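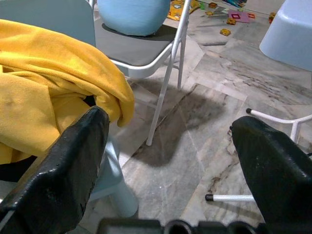 Wednesday, June 13, 2018
Dye bench, weld trials, continued from the May pages

Picked up where the last batch left off. The question is still why the Fosier wool comes out mustard and the Donon wool comes out closer to straw from the same pot. Both were scoured together, both had the same alum and the same time in the bath.

Bath 1. Weld, dried, chopped, soaked overnight in tap water. Strained through the coarse cloth and then the fine one. Alum at 10 percent of dry fiber weight, no cream of tartar. Chalk added at the end, a pinch at a time, until the liquor turned from dull tan to clear yellow. Overshot slightly on the second pinch. Held below a simmer for an hour, then left to cool with the skeins in.

Bath 2. Same weld, same alum, rain water from the barrel behind the shed. No chalk. Color much weaker at the start and did not catch up. Pulled a Donon skein early to compare and put it back, so that one should be left out of any fastness test.

Water hardness is probably most of it, but it doesn't explain the difference between the two wools inside Bath 1. Rizwan Memon thinks the Donon still has spinning oil in it. I rewashed a short length with the Abbasi soap at a higher temperature and the rinse came off cloudy, which supports him. The length is drying now. It goes into the next bath next to an unwashed one, tied with different knots – one knot for rewashed, two for as received.

Iron dip on a few ends from Bath 1: olive within a minute, far too dark after 2. Rizwan wants a weaker iron pot kept for this. Agreed, but it needs its own lid and its own spoon. The last contamination cost us a whole madder batch.

Lightfastness cards from May (card set 1293) came down from the south window. Covered halves against exposed halves:
Weld on alum: slight fade, still a good yellow.
Weld on alum with iron: no change I can see.
Onion skin: gone brown.
Turmeric: as expected, not worth repeating.

The Rirkora thermometer reads low compared with the glass one, more so near the top of the range. Everything in the May notes taken with it should be read as hotter than written. Marked the case with tape.

To do
Rewashed and unwashed Donon in one pot, hard water, chalk.
Weigh out alum for 20 small skeins and bag it.
Ask Fosier which scour they use before shipping.
Order weld – more than last time, the jar is nearly down to dust.
New blotting paper for the card press.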